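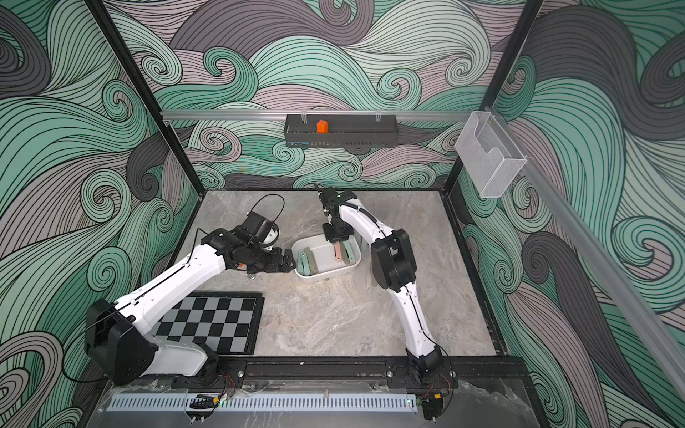
¿Cuándo se puede decir que una celda de dos brazos está lista para trabajar sin una persona al lado? Cuando ha pasado las pruebas de parada, de límites y de registro que están escritas en el protocolo, y cuando una segunda persona ha firmado el resultado.

# Informe de avance: reglas de uso para celdas de dos brazos

**Proyecto Plosano. Periodo cerrado en abril. Para la oficina de seguimiento de Bikance.**

## 1. Estado general

En este periodo hemos terminado el segundo borrador de las reglas internas y lo hemos probado en la celda del laboratorio Runel. El borrador tiene ahora 39 reglas. De ellas, 11 son obligatorias antes de cada sesión y las demás se revisan cuando cambia la tarea, el montaje o el programa.

El plan preveía entregar también la guía para instalaciones nuevas. Esta parte lleva retraso y lo explico en el punto 5.

## 2. Reglas sobre el espacio de trabajo

La primera versión decía solamente que la mesa debía estar «ordenada». Los operadores nos hicieron notar que esta palabra no sirve, porque en una tarea de clasificación los objetos están sueltos por necesidad. La nueva redacción distingue tres clases de cosas:

- **Objetos de la tarea.** Pueden estar en cualquier posición dentro de la zona marcada en el plano de la celda.
- **Elementos fijos.** El tablero de calibración, los soportes y la bandeja de cables no se mueven durante una sesión. Si alguien los toca, se repite la calibración.
- **Objetos ajenos.** Herramientas, tornillos, vasos, teléfonos. Se retiran antes de dar corriente a los brazos.

También hemos añadido una regla sobre restos pequeños. El operador mira la superficie entre una serie y la siguiente, y si encuentra fragmentos los recoge con los brazos detenidos y anota el hecho en el registro.

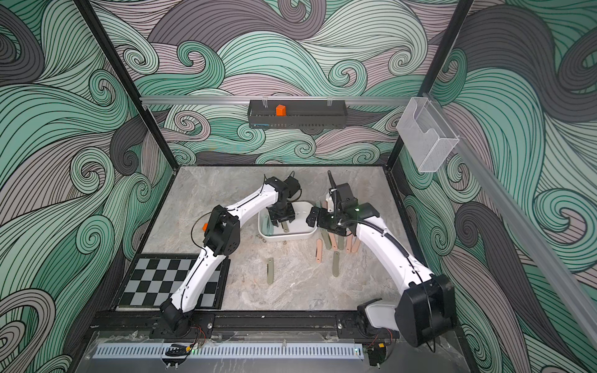
La regla que ha causado más discusión es la número 14, sobre el trabajo simultáneo de los dos brazos encima de un mismo recipiente. En el primer borrador estaba prohibido. Con esta prohibición casi ninguna tarea útil era posible, y los operadores la desactivaban de hecho. Ahora se permite con tres condiciones: velocidad reducida en la zona común, distancia mínima entre muñecas vigilada por el programa, y prioridad declarada de un brazo sobre el otro. Si falta una de las tres, el segundo brazo espera fuera.

## 3. Pruebas realizadas

Hemos registrado 266 sesiones según el nuevo protocolo. En todas se rellenó la hoja de inicio, pero en una parte falta la hoja de cierre, sobre todo en los turnos que terminan después de las 18:00. Para corregirlo, el programa no abre una sesión nueva mientras la anterior no esté cerrada.

La prueba de parada de emergencia se hace al comienzo de cada turno, con los brazos en movimiento lento y las pinzas vacías. El protocolo pide también una prueba mensual con carga, y esta la hemos cumplido en todos los meses del periodo.

## 4. Formación

El curso para operadores dura 90 minutos e incluye una parte práctica. Hemos quitado la presentación sobre historia de las normas, que era larga y no ayudaba, y en su lugar se practica la recuperación después de una parada: comprobar qué sujeta cada pinza, apoyar el objeto, volver a la posición de reposo y solo entonces reanudar.

El manual Michailidis, que utilizamos como base, trata bien los brazos individuales y dedica poco espacio a las parejas. Proponemos escribir un anexo propio.

## 5. Retrasos y dificultades

La guía para instalaciones nuevas depende de la revisión eléctrica, que se pidió tarde por un error nuestro de planificación. Sin esta revisión no queremos publicar recomendaciones sobre cableado y fijación. La entrega pasa al próximo periodo y no supone gasto adicional.

Queda abierta una duda de redacción: si la persona que firma la segunda revisión puede pertenecer al mismo turno. Nosotros preferimos que no, pero en equipos pequeños será difícil de cumplir. Pedimos la opinión de Bikance sobre este punto antes de cerrar el texto.

## 6. Próximos pasos

1. Incorporar los comentarios de Bikance al segundo borrador.
2. Completar el anexo sobre trabajo con dos brazos.
3. Recibir la revisión eléctrica y terminar la guía.
4. Repetir la prueba de límites con la versión nueva del programa y enviar los registros junto con el informe siguiente.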